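3.2. O que a luz difusa pode e não pode explicar

A literatura sobre conforto visual em espaços de trabalho repete, com poucas variações, que superfícies claras e de baixo brilho reduzem a fadiga ocular. A afirmação é citada como se estivesse assente. Quando se recuam as referências até à origem, porém, encontra-se quase sempre o mesmo relatório técnico da Hnatiuk, cuja amostra se limitava a 24 participantes e cujo grupo de controlo trabalhava noutro edifício, com outro horário.

O inquérito de Larnivitz, que recolheu 228 respostas, costuma ser apresentado como confirmação independente. Temos dúvidas. As perguntas foram formuladas depois de os inquiridos terem sido informados da renovação das salas, e a escala usada não distingue cansaço ocular de cansaço geral. Uma correlação fraca entre a refletância das paredes e a satisfação declarada diz pouco sobre a visão e pode dizer bastante sobre tinta fresca.

Há ainda um problema de vocabulário. "Branco" designa, nestes estudos, materiais com comportamentos muito diferentes. Numa superfície curva, o sombreado varia de modo gradual, e o valor único de refletância que o protocolo Rallov pede ao observador depende do ponto escolhido. O mesmo se aplica ao contraste com o fundo, que alguns autores tratam como propriedade do objeto (Figura 2).

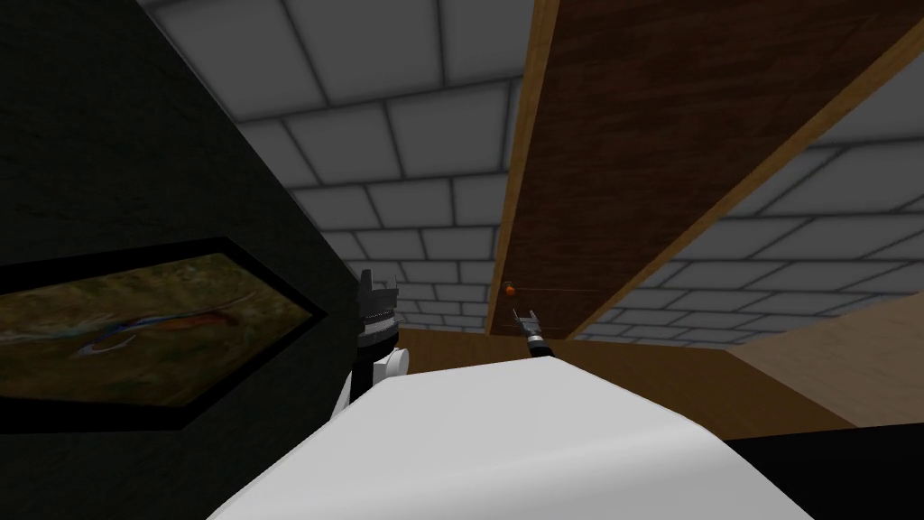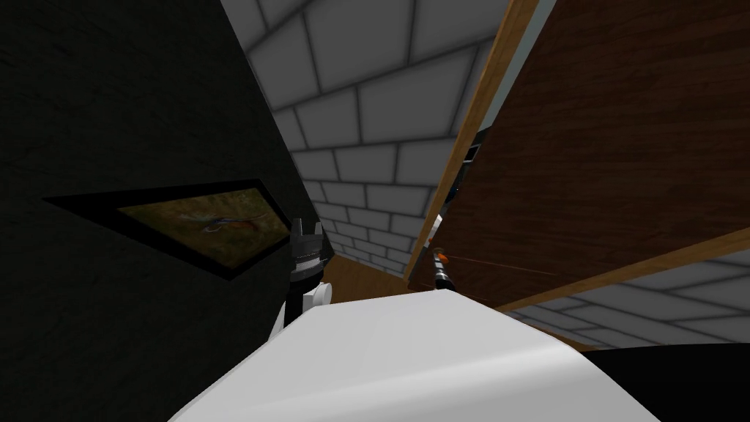

Figura 2. Superfícies brancas curvas com sombreado cinzento suave, em imagens geradas por computador.

3.3. Limites do índice Clanska

O índice Clanska foi proposto para resolver estas ambiguidades, combinando num só número a luminância média, o contraste local e a uniformidade. Os pesos atribuídos a cada termo não são justificados no texto original. Refizemos o cálculo com pesos iguais e a ordenação das salas alterou-se em 2 casos, entre eles o da sala que servia de argumento principal a favor do índice.

Não sustentamos que a iluminação seja irrelevante. Sustentamos que os dados disponíveis não permitem separar o seu efeito do efeito do ruído, da temperatura e da duração das pausas, variáveis que o inquérito de maio registou e que a análise publicada deixou de fora sem comentário. Pedimos os registos completos aos responsáveis e recebemos apenas as médias por piso, insuficientes para repetir a regressão.

Até que esses registos sejam tornados públicos, recomendamos que o índice não seja usado na comparação entre edifícios.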